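4. Setting up the Hanska tabletop dishwasher

4.1 Choosing a spot

1. Stand the machine on a flat, level worktop. If a pea rolls off it, so will the water.
2. Leave 6 cm clear behind the machine for the hoses, which dislike being folded as much as you would.
3. Check that the door opens fully without hitting the tap, the kettle or the person reading these instructions aloud.

Note: The machine is heavier than it looks. Lift it from the base, never by the door.

4.2 Filling and draining

1. Screw the grey inlet hose to the back of the machine by hand. Pliers are not needed and will only encourage you.
2. Hook the drain hose over the sink and fix it with the clip supplied. An unclipped hose will find the floor during the first rinse.
3. Open the tap slowly and look for drips at both ends.
4. Plug in and press Start. The empty test cycle takes about 30 minutes and sounds worse than it is.

Caution: Do not use an extension lead. Do not use two extension leads either.

4.3 Loading

1. Scrape plates first. The filter copes with crumbs but has no answer to half a potato.
2. Put plates in the back rack, all facing the same way, with a gap between each.
3. Lay long knives flat in the top tray.
4. Spin the spray arm with one finger. If it hits a spoon, move the spoon.

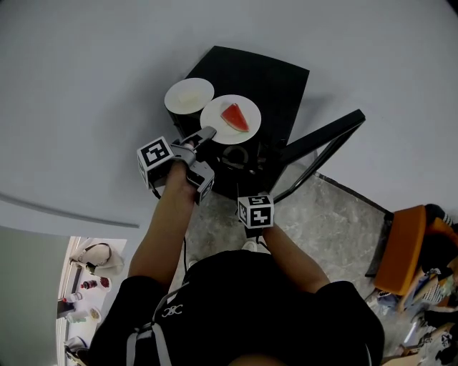

Fig. 3. White plate on a small black table.

Note: Plates with gold rims should be washed by hand, as should anything you would have to apologise for.

4.4 If the light flashes

1. Turn the machine off and close the tap.
2. Take out the filter, rinse it and push it back until it clicks.
3. Turn everything on again. If the display shows code 2154, the drain hose is kinked. Straighten it and press Start.

For any other code, see section 6.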